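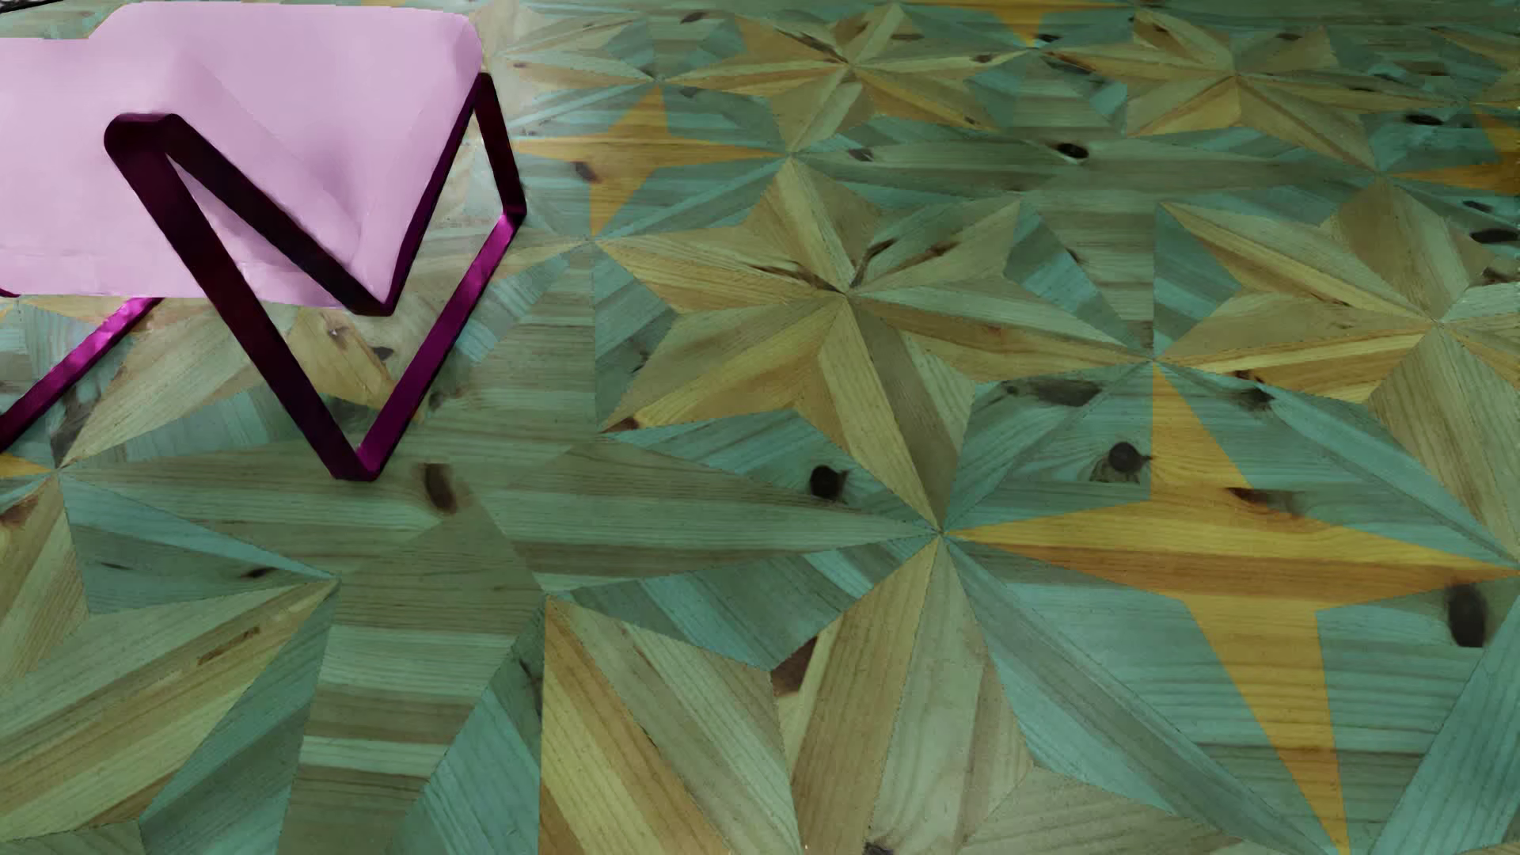

Estimados miembros de la lista:

En respuesta a la consulta del señor Bisht, el módulo de percepción de Numari confunde los bordes de textura con bordes de obstáculo cuando el suelo presenta un dibujo de alto contraste. El caso de prueba es el entorno simulado con marquetería de estrellas amarillas y beis, en el que los nudos oscuros de la madera se marcan como celdas ocupadas. El mueble rosa y morado plantea la dificultad inversa - entre sus barras se ve el suelo, y el planificador considera transitable ese hueco.

Ravindra Bisht escribió:
> Tras actualizar a la rama de septiembre, el planificador local
> rechaza trayectorias que antes aceptaba. El mapa de costes es de
> 128 celdas por lado. ¿Se trata de un fallo conocido?

El fallo consta en el registro con el número 3180. Hasta que se publique la corrección, se recomienda desactivar la capa de contornos y fijar en 40 el umbral de ocupación. El parche separa la estimación del plano del suelo de la segmentación por color; queda pendiente la revisión del equipo de Rindbridge.

Se ruega adjuntar a toda nueva incidencia el fichero de configuración completo y la semilla de la simulación.

Atentamente,

Sushil Sengar
Grupo de Navegación, Verton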